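Walkthrough, Irnent kids' studio, 2nd floor. May 5, 2022. Done by Pacita Rivera, on my own, so no second signature.

Key: OK / FIX / ASK. Comments go after. Anything marked FIX needs initials when its done.

## Entry and hall

- [x] Door opens all the way – OK
- [x] Exit sign lit – OK. Bit dusty
- [ ] Floor mat lies flat – FIX. Corner curls up by the coat hooks, caught my shoe on it. Tape for now, new mat by June
- [x] Coat hooks, no sharp ends – OK
- [ ] Fire extinguisher tag – ASK. Tag there but can't read the date, ink ran. Call Kuo and get a new one

## Main room

- [x] Outlet covers in – OK, all of them this time
- [x] Shelves fixed to wall – OK, pulled hard on each
- [ ] Window locks – FIX. Left one doesnt catch. Same note as last visit, please somebody do it
- [x] Blind cords tied up high – OK
- [ ] Chairs – FIX. 2 wobble. Put them in the closet with a note on. Don't bring them back out till the screws are done
- [x] Rug, no loose threads – OK
- [x] Radiator guard – OK

## First aid and cleaning stuff

- [x] Kit on wall, reachable for adults only – OK
- [ ] Kit stocked – FIX. Low on small bandages, no gloves. Tistik order goes in this week, add both
- [x] Sprays locked up – OK
- [ ] Label on refill bottle – FIX. Blank. If it isn't labeled it goes in the trash, we've said this

## Counter and foam blocks

- [x] Counter clean, no sticky spots – OK
- [x] Front edge – OK. Rounded, ran my hand along the whole thing, no chips
- [x] Surface – OK. Hard to see crumbs or a stray bead on the speckle, so wipe it even when it looks clean
- [ ] Seam on the right side – ASK. Felt fine to me but check it's sealed, crumbs get in seams
- [x] Curtain behind – OK. White shows everything, wash before June
- [x] Blocks, torn or bitten foam – OK. Squeezed the pink, the orange and the purple, all spring back
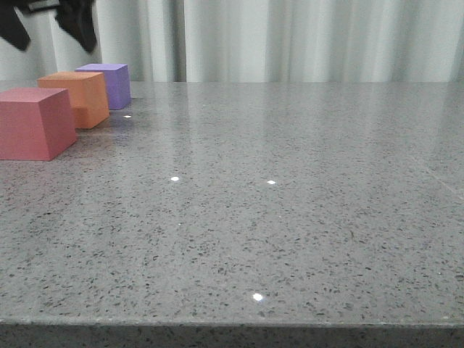 - [ ] Block wipe-down log – FIX. Last 5 lines empty. Either they got wiped and it wasn't written down or they didn't get wiped. Write it down!!
- [x] Cleaner used on foam – OK, mild soap only. No Fenow spray on foam please, it's for the floor
- [ ] Stacking – ASK. Are we letting the little ones stack on the counter or only on the rug? Staff told me two diffrent things. I'd say rug
- [x] Nothing heavy kept up high over the counter – OK

## Restroom

- [x] Step stool, rubber feet on – OK
- [x] Water temp at tap – OK, warm not hot
- [ ] Soap – FIX. Empty
- [x] Trash lid – OK

## To do, by who

- Mat, window lock, chairs – building
- Kit, soap, bottle label – front desk
- Block log – whoever closes
- Seam, extinguisher tag – me, I'll call

Total FIX is 8. Rechecking the window lock and the chairs first, the rest when I'm back in June. Leave this sheet on the clipboard, don't take it home.

P. Rivera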